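Handheld grippers for data collection, anyone convinced?
Budport forum > Robot learning

Wulla44
Posted May 27, 2020
We got 400 demos this way and the policy still fumbles a plain cup. I keep reading that you can skip the arm, hand people grippers and collect all day. I have doubts. People cheat with their wrists in ways no arm can follow. Pics from our floor:
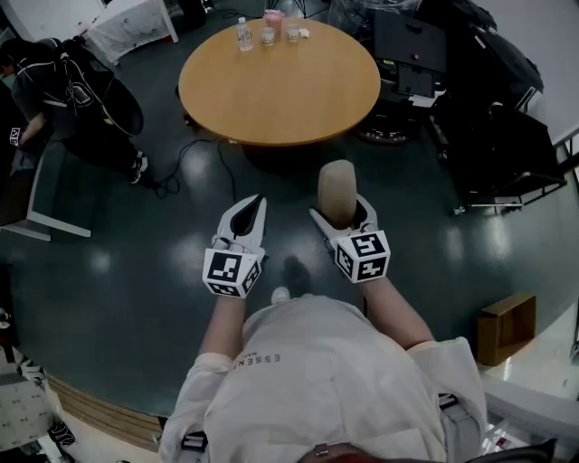 same round table in all three
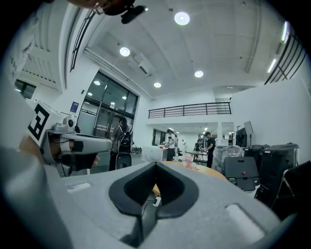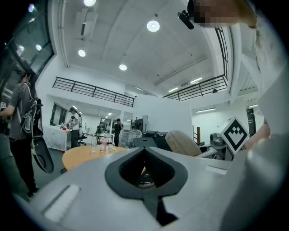 moen_b
Four hundred is nothing for two hands. Come back when you have ten times that, then complain about the method. What did you do about wrist limits?

Wulla44
Filtered them out afterward. Lost over 44 of them, and I don't trust the filter either.

Brinico
I'm with the OP on wrists, but filtering after the fact is your own fault. Replay each one against the arm model the same day and redo the bad ones while people still have the gear on.

moen_b
Same day is fine if your tracking holds up. Ours lost the markers any time someone turned a hand inward. We ended up teleoperating for 5 weeks and got less data, all of it usable.

Brinico
Less data from one operator with one set of habits. I don't buy "all of it usable" until you've tried it in another room.

Wulla44
Will rerun 4 tasks with the replay check and post the numbers. Not expecting much.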